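Wikmont halts robot arm work after cable fault
2022-08-29
Robotics

Wikmont has stopped unattended running on all of its tabletop robot arms after one of them kept closing its gripper when it should have held still, the company said in a notice to customers.

The fault occurred at the firm's test room in Nudthorpe during a long series of pick-and-place runs. The arm had been told to pause over the table between two moves. The gripper went on tightening for 2 seconds before a current limit cut the power to its motor. There were no injuries. One plastic finger pad was cracked and has been replaced.

According to the notice, the arm had completed 2779 cycles since its last inspection. The schedule in force at the time did not call for another until 3,000.

Engineers traced the problem to a signal cable that had rubbed against a bracket near the wrist. The outer jacket had worn through on one side, and position readings from the gripper dropped out whenever the wrist turned past a certain angle. With no reading coming back, the controller took the fingers to be open and kept driving them closed.

The stop order covers 38 arms, most of them at Nudthorpe and the rest at a smaller site in Te Moana. They may still be used with an operator within reach of the stop button, at reduced speed. Work with soft toys and other light objects has carried on under those terms, with the arm reaching into a wicker basket on a wooden table between black curtains.

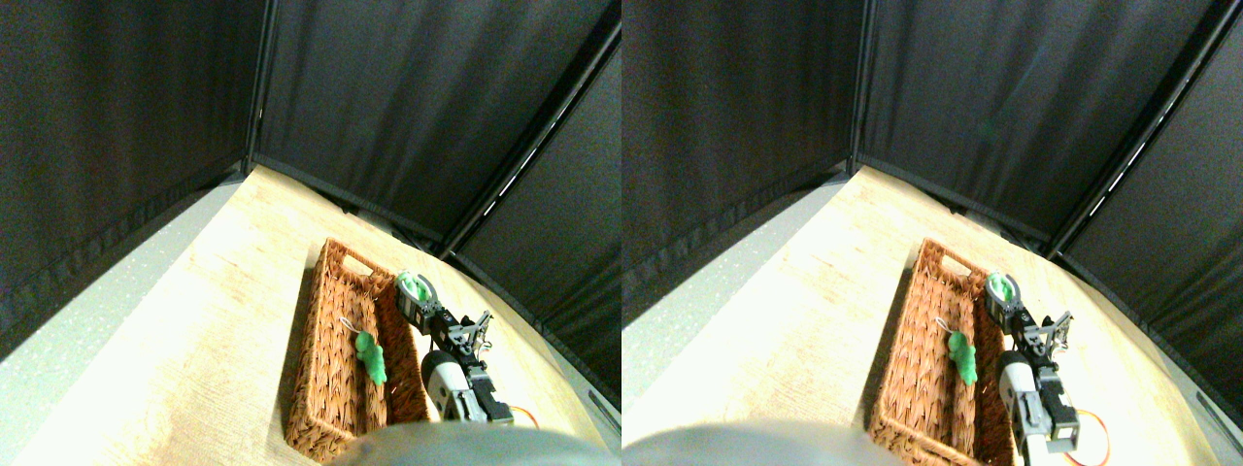

Stasach, which runs the same model of arm in its own sorting trials, said it had reported short dropouts in the gripper signal in the spring and had been advised to restart the controller. It said a restart cleared the error each time, though never for long, and that it would have pulled the cables sooner had it known the jacket could wear through. The company now wants the older service logs checked for similar reports.

Wikmont confirmed that it had received reports of dropouts from outside users and said they were handled as software errors at the time. It did not say how many there were. The logs are being read again, starting with arms that have the older wrist bracket.

That bracket has a square inner edge. A later version, with a rounded edge and a clip to keep the cable away from the metal, was already fitted to new arms but had not been offered as a replacement part. It will now be sent to all users of the older type without charge. 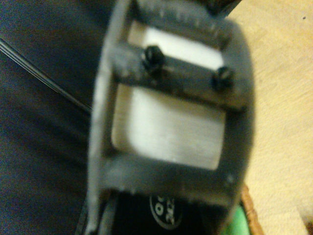
Until the new parts arrive, users are asked to make a short check before each session. The power should be off and the arm parked. The cable should be followed by hand along its full length, with the wrist turned to each end of its travel, and any flattened or shiny patch on the jacket is reason to take the arm out of use. Screws at the gripper should be checked for tightness in the same session, among them the two black ones in the flat gray crossbar. Faint scuffs on the bar itself do not need to be reported, the notice says, but a crack or a bent edge does. Tape should not be used to repair a worn cable, even for a single run.

A change to the control software is also planned. At present the controller waits for a run of missing readings before it raises an error, a setting meant to prevent needless stops. Under the new version, a single missing reading while the gripper is moving will cut the drive and leave the fingers where they are. An operator will have to clear the error at the table. It will no longer be possible to clear it over the network.

Wikmont said the change would lead to more stops, at least at first. In a trial of the new software at Nudthorpe, 88 stops were logged, most of them on arms with the older bracket. The trial is continuing with new cables fitted.

The inspection interval has been cut to 1,000 cycles for all arms, including those with the newer bracket. Users whose arms have passed that figure should carry out an inspection before the next session and send in the record sheet with the serial number of the wrist unit.

Unattended running is not expected to resume before October. The sites will be cleared separately, with Te Moana likely to come first as it has fewer arms to refit.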